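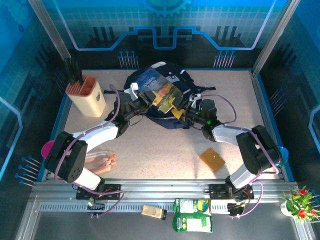 Safety check before open day, two-arm table cell
Site: Plosalo, Surnbridge building
Checked by: Byung-chul Yoo
Date: April 22, 2022
Demonstration: backpack and book, both arms together

1. Emergency stop reachable from the operator chair
OK. Pressed 2 times with the arms moving, both arms stopped each time.

2. Emergency stop reachable from the visitor side
NOT OK. The host must walk past the table to reach it. Please put a second button before the doors open.

3. Rail and arm bases, screws tight
OK. All screws checked by hand with the key, none turned.

4. Cables of the arms
OK with comment. The purple cables have long loops. They are free in the whole movement, but a child could catch one with a finger. See point 7.

5. Wires and small modules at the front of the rail
Comment. They are open on the side where people will stand. I ask for a clear cover. Koo from the workshop has one from November which should fit.

6. Speed limit set for visitors
OK. Set to 30 percent. Do not change it during the day, also not for the press.

7. Floor line for visitors
NOT OK. The tape is old and comes up at one corner. Make it new -- yellow, not gray.

8. Grippers, danger of pinching
Comment. The wrists come very close to each other above the backpack. Only the host puts the book and the bag on the table, and only when the arms are stopped.

9. Straps of the backpack
Comment. A loose strap can be pulled by the gripper. Keep it away from the table edge before each start.

10. Food and small things on the front ledge
NOT OK. Take away the snacks. The plant may stay if it does not move when the table shakes.

11. Group size
OK. Maximum 6 persons per group, agreed with Fultama.

Result: opening allowed after points 2, 7 and 10 are closed. Points 5, 8 and 9 to be explained to every host -- in person, not by e-mail.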